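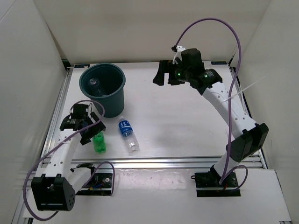 Figure 4. Teal bucket, water bottle and small green bottle on a white tabletop.

4. Setting up a closed meeting

Use a closed meeting in Planby when two delegations want to talk without the talk appearing on either side's public calendar. For open meetings, signings and anything with a flag in it, go back to section 3.

Before you start

You need the Protocol Lead role and a confirmed lead name from each delegation. "Someone senior, to be decided" is not a name, although the field will accept it.

Steps

1. Open Meetings and choose New, then Closed.

2. Enter a working title. It shows up in room bookings, car requests and the catering sheet, so pick something dull. The Turgate office used "Quarterly stationery review" for an entire round of border talks and had two walk-ins from people with views on envelopes.

3. Add the delegations. Planby lists them alphabetically in the language of the host. If either side objects, select Alternate Order, which swaps them on every second page.

4. Set the attendance limit. The default is 15 per side. Raising it above 66 in total turns the meeting into a conference and removes the Closed setting.

5. Under Topics, add one line per subject. Each line can hold 165 characters. Sensitive topics can be marked Reserved, and everyone outside the two lead offices will then see "Other matters of mutual interest."

6. Choose a release rule:
Silent: no statement is prepared.
Agreed Line: both leads must approve the same text.
If Asked: the text is held until a reporter calls.

7. Select Lock. Both leads receive a confirmation code and have to enter it before the record is final.

Note: Agreed Line compares the two texts word for word. "Frank" and "constructive" are not treated as the same thing. Neither are "frank" and "Frank," which held up the Vatberg statement in April until Yiran Duan found the capital letter.

Caution: Locking a meeting does not recall invitations already sent. If you mailed the list before step 7, the meeting is closed in Planby and open everywhere else.

Caution: Do not paste the briefing note into the Comments field. Comments are copied to the drivers.

Changing a locked meeting

Either lead can request an unlock, and the other has to accept it. Where the delegations are not speaking to each other, send the request to Rianne Wuyts at the Wouters support desk with the meeting number. Unlocks are logged, and the log holds the last 3000 entries.

Section revised October 2022. For interpreters and seating, see section 5.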